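Winville store room – progress to end of August

Shelving is up. Yellow boards, black uprights, carpet left down as agreed. Took longer than the 15 hours in the plan, braces were fiddly and we had to send one pack back to Nilgate.

Sorting started Tuesday. Small parts go on the wide yellow shelf, black boxes at the front and grey pucks toward the back. Cardboard boxes still on top of the grey bin, need a proper home. Labels not orderd yet.
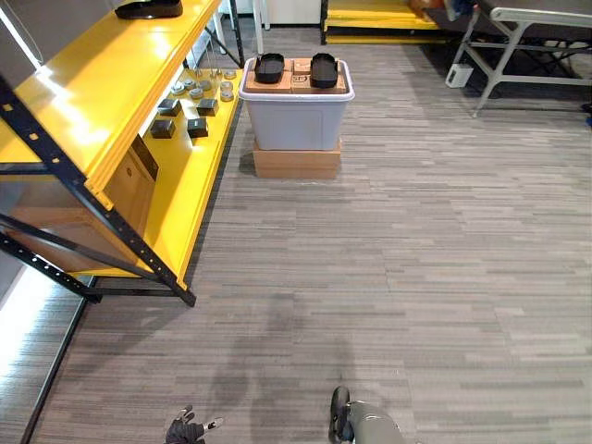
Spend and next steps

Used 40 per cent of the grant so far. Zokis invoice still to come, should be under £100. Next month: labels, stock list, then clear the remaning boxes. Will need the other key from you before then please.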